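Offre d'emploi : technicien ou technicienne de préparation des échantillons de boissons

Référence 43 – Service Emballages et conditionnement
Publiée le October 6, 2025

La société Doltbridge, laboratoire indépendant spécialisé dans l'examen des emballages alimentaires, recrute pour son site d'Estano un technicien ou une technicienne de préparation des échantillons. Le poste est rattaché au service Emballages et conditionnement, qui reçoit les bouteilles, flacons et bocaux confiés par les importateurs, les distributeurs et les embouteilleurs, parmi lesquels les maisons Zuta et El Sherbiny.

Description du poste

Sous l'autorité du responsable de service, la personne retenue assure la réception des lots, leur enregistrement et leur mise à disposition sur les postes d'examen. Les articles traités sont en majorité des bouteilles en plastique à bouchon vissé, munies d'une étiquette ou d'un manchon, contenant des thés, des jus et des boissons aromatisées. Une part importante des produits provient d'Asie et porte des mentions en caractères chinois, coréens ou japonais.

Missions principales

Contrôler la conformité des colis à la réception et signaler toute avarie au client dans la journée.
Attribuer à chaque article un numéro de lot et le reporter au registre.
Relever les inscriptions figurant sur le bouchon et sur l'étiquette, dans la langue d'origine, et les transmettre au service de traduction.
Disposer les bouteilles sur fond blanc, une à une, pour l'examen du col, de la bague et du bouchon.
Consigner l'aspect du contenu avant ouverture.
Assurer le rangement de la réserve et l'évacuation des échantillons à l'issue du délai de conservation, fixé à 60 jours.
Tenir à jour l'inventaire des consommables.

Le volume traité est de presque 40 articles par journée de travail. Il peut augmenter au mois de mai, période de renouvellement des gammes d'été.

Profil recherché

Diplôme de niveau bac ou bac+2 dans le domaine de l'agroalimentaire, de la chimie ou du conditionnement, ou expérience professionnelle équivalente. Une première expérience en laboratoire, en contrôle qualité ou en magasin de stockage sera appréciée. La lecture du chinois simplifié ou traditionnel constitue un atout, sans être exigée. La maîtrise du français écrit est indispensable, les fiches de lot étant communiquées telles quelles aux clients. Le poste comporte des stations debout prolongées et la manutention de caisses ; un chariot est mis à disposition.

Conditions d'emploi

Contrat à durée déterminée d'un an, renouvelable, à temps plein. Période d'essai conforme à la convention collective applicable. Horaires de journée, sans travail de nuit. La rémunération est établie selon la grille interne, en fonction du diplôme et de l'ancienneté. Titres-restaurant, participation aux frais de transport en commun, complémentaire santé. Le poste est ouvert aux personnes bénéficiant de la reconnaissance de la qualité de travailleur handicapé.

Une formation interne de trois semaines est dispensée à la prise de poste. Elle porte sur la tenue du registre, le vocabulaire des bouchages et des étiquetages, ainsi que les règles d'hygiène en vigueur dans les locaux.

Modalités de candidature

Le dossier comprend un curriculum vitae, une lettre de motivation et une copie du diplôme le plus élevé. Il est adressé au service des ressources humaines de Doltbridge, site d'Estano, par voie postale ou au moyen du formulaire en ligne, en rappelant la référence de l'offre. Les dossiers incomplets ne seront pas examinés.

Les personnes présélectionnées seront convoquées à un entretien, suivi d'un exercice pratique d'enregistrement d'un lot. 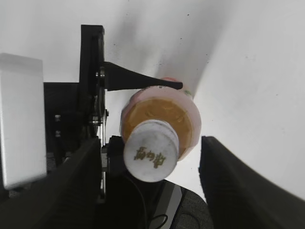
Les frais de déplacement engagés pour l'entretien sont remboursés sur présentation des justificatifs. Une réponse écrite sera adressée à l'ensemble des candidats.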